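Pešek Community Loan Fund

The Pešek Community Loan Fund is a nonprofit lender that makes small loans to households, shops and neighborhood groups in the river town of Pešek. It belongs to the family of community development lenders, which borrow from foundations, churches and ordinary savers and lend the money again close to home. The fund is best known for its "patient note," a lending product that has drawn visitors from well outside the region (and deserves the attention!).

Origins

The fund grew out of a savings circle run by Blažena Vondráček, a retired bookkeeper, after the last full-service bank branch in town closed. Members put money into a shared account and lent it to one another for roof repairs, used cars and the occasional sewing machine. Vratislav Halás, then a program officer at the Holico Foundation, heard about the circle and arranged its first outside capital, a low-interest loan with two years before any payment came due. The foundation treated the loan as part of its investments and left its grant budget alone, a choice that was debated at length by its board and has since been repeated twice.

The patient note

Under a patient note, the borrower pays interest only during the first winter, and regular payments begin in spring. The idea came from Alžběta Charvát, the fund's first loan officer, who had noticed that seasonal businesses in town fell behind every December and caught up by May. It's a wonderfully simple fix, and it fits the local economy like a glove. By November 2018 the fund had made 627 loans, with a typical first loan of $3,025. Borrowers have included a bakery, a bicycle repair shop, a day care and a tenant group that bought its own building on Wilico Street.

Investors

Anyone living in the county may buy a share in the fund for $80. Shares pay a modest return and can be cashed in with notice. Over the years small investors have become a lively part of the annual meeting, where they question the staff on everything from late payments to the coffee. 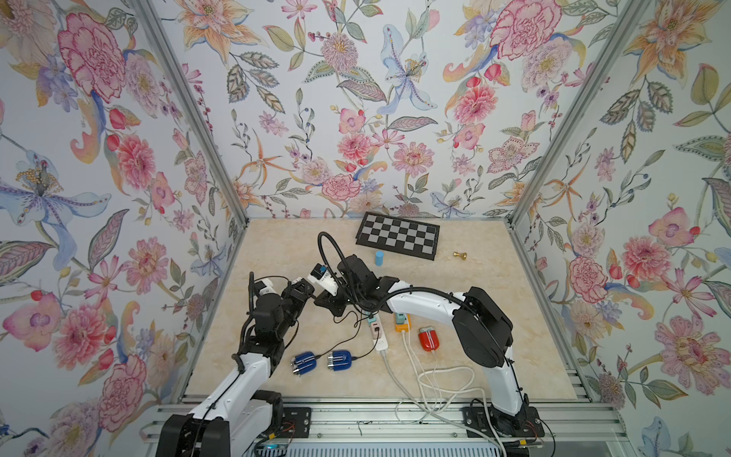
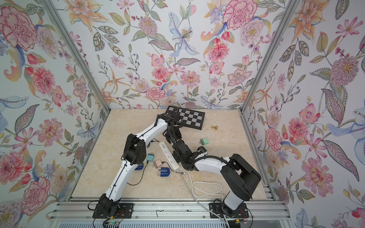 Governance

The board is elected by shareholders and borrowers together, each with one vote regardless of how much they have put in or borrowed. Lingyun Jiang, an economist who chaired the board during its largest expansion, pushed for borrowers to hold half the seats, and the rule was written into the bylaws. Her successor, Iveta Bednárik, opened a second office in the Stereck district and began publishing the loan guidelines in full, including the reasons an application may be turned down. Rejected applicants can ask for a meeting with a loan officer and may apply again at any time without a fee.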